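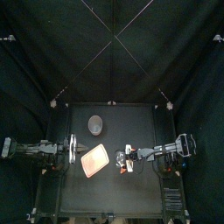 From: Wenjie Yuan
To: list members
Subject: Re: play food sets, what goes on the tray

Dear Anneliese, dear all,

Thank you for the long message. I answer under your lines, and I hope the quoting comes out correctly, because my mail program sometimes eats the marks.

Anneliese Voß wrote:
> I am still looking for a tray for the waffle pieces from the
> Skimia set. The Jutby one is nice but too deep, and the small
> pieces disappear in the corners. Does anybody use the Plometti
> tray? Is the rim high enough? And do you keep a bin on the
> same table, or does it take too much room?

I have used the Plometti tray since April and I am content with it. It has rounded corners and a flat inner part, so a small piece can be picked up without scratching along the side. The rim is low, but for waffles and similar flat things it is sufficient. If you want to put round fruit on it, I would advise you to look at Buschmann instead.

Concerning the bin, I recommend a plain grey one with walls that become narrower to the bottom. I keep it at the back on the left and the tray in front of it, turned a little. In this way one can reach over the tray without pushing it. My table is not large, and there is still enough place.

You also asked about colours. I would take a pale tray for a dark table. The small brown waffle is harder to find on dark green than one would expect, particularly in the evening, but on the pale pink it is easy. The only disadvantage is that the surface is glossy and a ceiling lamp gives white spots on it. It does not disturb me, but I mention it.

Two more points about the order of putting away, which we discussed last month:

1. Small flat pieces first. I leave the tray where it is and bring the pieces to it, one after the other.
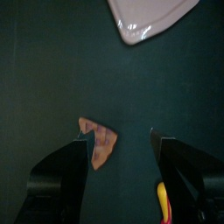 2. Bigger and coloured pieces afterwards, into the bin. When they go in first, they tend to lie on top of everything that one still wants to find.

Anneliese, if you order from Plometti, please look at the number carefully. Mine is tray 676. There is also a 689, and I understood from the shop that it has a lid and costs 3 euros more. I have not seen it myself.

Has anyone a spare lid for the Skimia box? Mine has a crack and I would gladly pay the postage.

With kind regards,
Wenjie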